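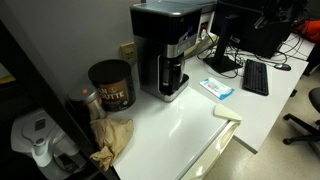 Coffee maker on the desk by the wall.

Call for participants: household study of seasonal respiratory viruses

The Kestier research group in Pliltville is looking for adults to join a study of common cold viruses and how they pass between people who live together. We plan to enroll 400 people, most of them in households of two or more. People who live alone can also apply.

The study starts in November and runs through the winter. If you take part, you will:

– fill in a short symptom form online once a week
– take a nose swab at home every two weeks and mail it to us in a prepaid envelope
– give a small blood sample at the first visit and at the last one

Each visit takes about 3 hours, including the interview. Visits are at our Vestwood site, second floor. Parking is free.

You can take part if you are 18 or older, live within the Pliltville school district and expect to stay at the same address until spring. You cannot take part if you are in a vaccine trial now or take medicine that weakens the immune system. Pregnant women should call us before applying.

Participants who complete both visits receive $600, half after each visit. Travel costs are paid separately – please keep your receipts. We do not give individual test results during the study, and taking part does not replace care from your own doctor. You may leave at any time and keep what you have been paid.

The lead investigator is Begoña Sotomayor. Questions about enrollment go to Kobina Nyarko, and questions about samples and data storage to Dilruba Mridha. Both can be reached through the Vestwood front desk on weekdays. Application forms are available there or by mail on request.

Posted Jun 28, 2020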